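Whitlock Animation Announces Larkthorpe, a 13-Episode School Mystery Series

TATEMMONT, 2 Nov 2024 - Whitlock Animation will release Larkthorpe, a 13-episode animated series set at a remote boarding school, next May. All episodes will be available on the same day, in the original Japanese and with an English dub.

The story follows Dilcombe, a first-year student who transfers to Larkthorpe Academy in the middle of the winter term and is placed in a dormitory wing that does not appear on the school map. The other students in the wing have all been there longer than they should have been. Dilcombe spends the first three episodes trying to get moved to another room. From the fourth episode on, he is trying to find out who assigned him to that one.

Each episode covers one day of the term and is told by a different student. Some events are shown more than once, and the accounts do not always agree. The final episode returns to Dilcombe and to the night he arrived.

Ashley Fothergill wrote the series and is also its director. The scripts were finished before any animation work began, and the order of the episodes was changed twice during storyboarding. The seventh episode, set entirely in the school library during a power outage, was originally planned as the second. 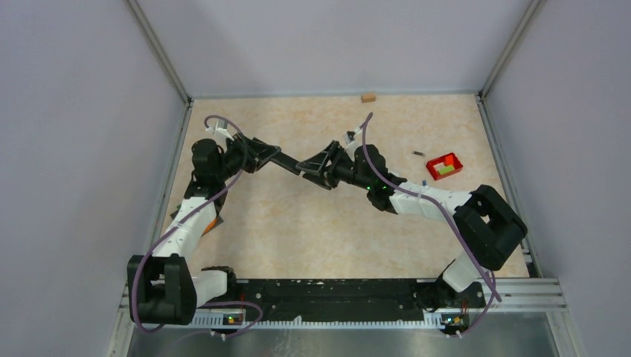

Syafiqah Hidayat said the part of Dilcombe was harder to record than she had expected, as he says very little in the early episodes and most of what he does say is untrue. She added that she had asked not to be told the ending until the last script was recorded, and that her guess had been wrong.

The English dub was recorded in Tatemmont, with the cast working together in one room for the group scenes. Subtitles will be offered in English, Spanish and French.

A preview screening of the first two episodes will be held in Tatemmont this winter. There are 400 seats, and tickets are free but must be reserved through the Whitlock Animation website. Each person may reserve up to two. The screening will be followed by a talk with Fothergill and Hidayat on how the scripts were adapted for the dub.

A hardcover art book with background paintings, character sheets and early storyboards will be sold from the release date. The first printing is limited to 1000 copies and will cost $37.

Review copies of the first three episodes are available to the press on request. Reviewers are asked not to name the narrator of the third episode before the series is released.

Press contact: Whitlock Animation, Press Office, Tatemmont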